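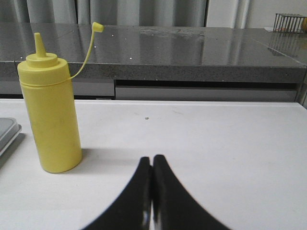 *Yellow squeeze bottle, tip cap on its little strap.*

I'm looking for two people to help me at the Clegg sandwich counter in Firesthorpe, and I'd love it if you were the kind of person who has opinions about squeeze bottles. I sure do! We go through a lot of sauce here (my garlic mayo has fans as far off as Brernness), and somebody has to fill the bottles, wipe them down and get them back on the table before the lunch crowd shows up.

The job is mostly prep. You'd be mixing sauces, topping up bottles, scrubbing nozzles with the tiny brush, labeling tubs and keeping the white tables clean – they show every crumb, so a damp cloth will be your best friend. Once you're settled in I'll teach you the hot pepper relish too, if you want to learn it.

**Hours:** mornings, four days a week, done by 2 p.m. Thursday is delivery day and it's a busy one, so please be free for that.

**Pay:** $315 a week, plus lunch. There's an $800 bonus if you stay through July, when the Grurnetti street fair comes to town and we make roughly 3000 sandwiches.

No experience needed, I can show you everything. You do need to be okay with standing, onions and my radio – it stays on the oldies station, sorry!

Stop by the counter any morning after the breakfast rush and ask for an application, or leave a note with your phone number in the box by the register. I'll call you back the same day if I can.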